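Bomside sets aside money for a second tabletop arm

August 2025

Good news from the Bomside workshop: the equipment budget has gone through, and it has room for another robot arm! The plan covers the arm at $3,295, a spare gripper at $749, and 14 months of parts cover from Heitmann.

Mwajuma Shemweta, who wrote the request, compared two suppliers before settling on Zulletti. Jirkis came in at $3,387 for a very similar arm – close enough that she asked both for a trial in June, using the kitchen items the team already practices with.

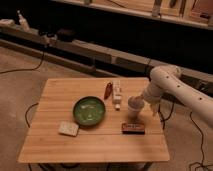 Cups turned out to be the deciding test. "I wanted to see how each one handled a cup before we spent a cent," Shemweta said. "The Zulletti gripper was gentler with the rim, and I could change the finger pads myself in a few minutes."

She is just as excited about the less glamorous lines in the plan, including a sturdier table and proper covers for the floor cables. Those will be ordered first, so that everything is ready when the arm is delivered. Members who want time on it can add their names to the list by the workshop door.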